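Footpath delivery robot veers left on straight concrete road – calibration or wheels?

Posted in Small Robots and Automation > Setup and Repair

Redow_resident

I look after one four-wheeled delivery robot for a housing estate. It's a Makel base with a front camera mounted low, wheel encoders, a cheap IMU and no lidar. It runs parcels from the gatehouse to the houses and back, mostly down one long street.

Since March it has been pulling to the left. On a straight run it drifts toward the kerb, corrects with a jerk, then drifts again. The dealer says the camera needs recalibrating and wants to charge me for a visit. I'm not convinced. They said the same thing last year when the fault was a flat battery cell.

What I've done so far: cleaned the lens, reflashed the firmware, and run the calibration routine twice with the printed board. Both times it passed. Tyres are the foam-filled kind so there is no pressure to check. Street view from the robot is below, for anyone who wants to know what the camera has to work with.

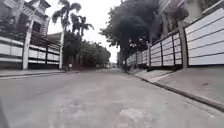

Poduval wrote back within the hour that a calibration pass means very little on these, and asked whether the drift was still there with the camera switched off altogether. Fair point, and I hadn't tried it. I've now done it once, at 6 in the morning before anyone was about, and it still went left, though less. So is it the wheels, the camera, or both? I'd like to know before I pay for anything.

Poduval

If it drifts with vision off then stop fiddling with vision. The dealer will always say calibration because calibration is an hour's labour and no parts.

Check these in order:

Put the base on blocks so all the wheels are clear. Command a straight run at low speed and let it go for 1000 encoder ticks on the left side. Read the right side. On mine the two sides agree to within 4 ticks. If yours are out by 73 or something silly like that, you've got a slipping encoder wheel or a loose grub screw on the motor shaft. The screws on the Makel hubs come from the factory with hardly any thread locker.

If the ticks agree, measure the tyres. Foam-filled tyres do wear, whatever the brochure says. Wrap a strip of paper around each one, mark the overlap, lay the strips flat side by side. A smaller tyre on the left covers less ground per turn, the controller thinks both sides have gone the same distance, and off you go to the left. Swap left and right and run it again. If the pull changes sides, buy tyres.

Then look at the IMU. Mine sat on double-sided foam tape and had peeled up on one corner. I cleaned off the old glue and used two nylon screws. Leave the robot standing still for a couple of minutes after power-up so it can zero itself. Half the people who complain about yaw drift are picking the thing up while it boots.

Do all that with vision off. Only when it tracks straight should you turn the camera back on. And ignore any calibration report that just says "pass". Ask for the error figure. If they can't give you one, keep your money.

mallville_mech

I'd go a bit easier on the dealer. We run the same base in Mallville and ours had both faults at once, a worn tyre and a camera bracket that had been knocked. Your drift got smaller with the camera off, so I don't think you can rule vision out yet.

Worth knowing that the board routine only checks the lens. It doesn't check which way the bracket is pointing. You can have a perfect lens calibration and a camera aimed 8 degrees off, and it'll still tell you "pass". There's a separate heading offset in the mounting settings. Ours had gone back to the default after a firmware update, so if you reflashed, look there first.

Your street has a kerb down both sides and long fences, so I'd expect the path follower to have plenty to hold on to. I wouldn't swear to it though. Ours gets confused by fence rails in strong sun and I never got a proper explanation out of anyone.

kerbside

had this, new tyres fixed it. didn't measure anything

Redow_resident

Update. Ticks matched on the blocks, so the encoders are fine. The paper strips didn't match – the left rear is clearly the shorter one. Swapped sides and most of the pull went to the right, so that's tyres. The heading offset was also sitting at zero, and I have no record of what it was before. Dealer doesn't either. I'll fit the tyres first, then set the offset by hand against a string line and see what's left. Not booking the visit for now.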